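Subject: Re: [homebots] Stasteck gripper kit - anyone bought one?
To: homebots list

Evening all,

I said in January I'd report back on the Stasteck kit once I'd had a proper go with it, and then of course I didn't. Someone asked:

> Is the hand-held gripper from Stasteck worth the money if you only
> want it for clothes folding? The Nuvstead one is cheaper but the
> fingers look flimsy and I can't tell if the software comes with it.
> Happy to hear from anyone who has used either.

Short answer: yes, with grumbles. I ordered the one with the recording software thrown in and a year of online storage (first 200 clips free, you pay after that). It came in a plain box with a leaflet and two spare finger pads, and I had it going before tea. You hold it, you do the job yourself, and the software turns your clips into something your arm at home can learn from. Clothes were always going to be my test, as they're the thing my own setup is worst at. 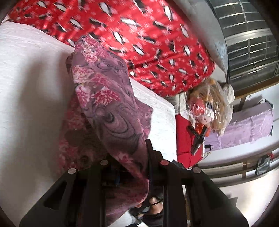 Grip is the best part of the kit by a long way. I'd expected the narrow tips to slide off anything thin, or to bunch the cloth up so badly that the clip would be no use to anyone. With soft stuff you're mostly working with one big fold standing up by the finger, like the mauve flowery piece, and you learn quite fast how little you need to squeeze. My first attempts were all far too hard! Patterned fabric seems to suit the software too - it kept losing its place on my plain grey bedsheet and I had to bin 5 clips in a row, which put me in a right mood.

Weight is my main grumble. It's fine for ten minutes and then your wrist starts to complain, and the trigger is stiff for small hands. The leaflet says to aim for 80 clips per task and I'd split that over a few evenings if I were you. Oh, and the charging lead is silly short.

The other thing I'd say is to do the dull steps as well as the grabbing. I left out the laying-out part at first and the training went nowhere. Now I record with the garment opened flat, sleeves out to the sides, and come in low over it before I touch anything.
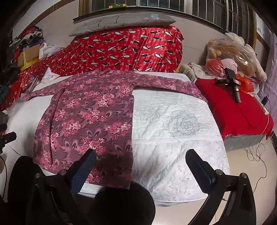 Birnel wrote back to me off-list to say the storage is where they get you, and that a friend's bill went up sharply after passing 1000 clips, so it's worth setting the software to save to your own drive from the start. The setting is under Export, second tab, and it's switched off when you first install. I hadn't spotted it and have now moved everything over.

I haven't tried the Nuvstead so I can't help with the fingers question. Mercado had both in stock when I last looked, and they took back a faulty lead of mine without any fuss, so I'd buy from them again.

If anyone has got the left-handed trigger to fit, please shout. Mine rattles and the leaflet is no help at all.

Cheers all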